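MT 492 Product Materials
Handout 3: Two-part bodies, plastic on metal
Revised 6/22/19

Many small hand-held articles pair a molded plastic housing with a metal strip or channel. The plastic gives the grip its shape and color. The metal carries the load and any sliding contact. The notes cover how to look over such a body before it is taken apart.
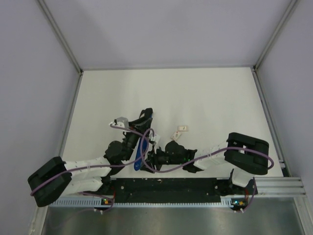 Record the overall form first: length against width, straight or curved, flat or round in section. Color goes in the second column of the Drereo sheet. Use plain color names. Do not write a function for the article unless it is marked on the body or listed in the parts index.

Hold the article upright and look at it from two sides. A slight curve is easy to miss when the piece lies flat.

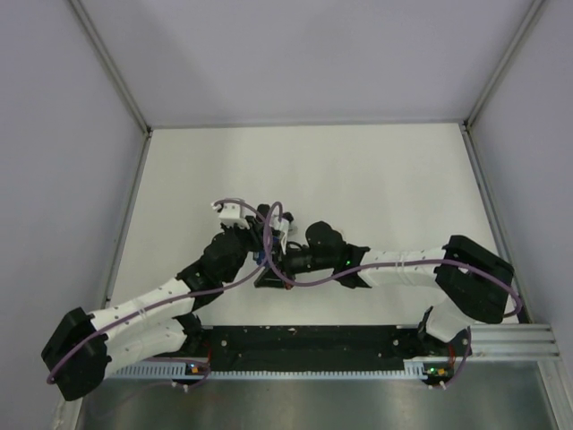
Department of Product Materials, Flivmont Technical Institute

Mark the end that points down as end A and keep that label through the whole sheet. If the article is turned, write down the turn. Most errors in last term's sheets came from swapped ends.

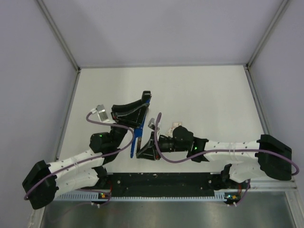 Surface and fasteners

Molded housings: look for ridges, rounded corners and parting lines. Bright metal: tilt until the reflection moves along the strip, then note scratches. A screw head is recorded by position, finish and shape. Drive type is left blank if glare hides it.

On the blue article, a small round silver screw head sits near the lower end of the housing. The chrome strip beside it has light scratches and an oval recessed slot with small ridges.

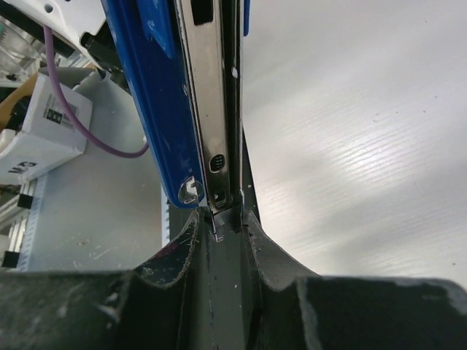
FOR THE LAB SHEET

Sketch the strip at 50 percent scale. Show openings in outline only, without shading. Reading: Marinescu, section 3.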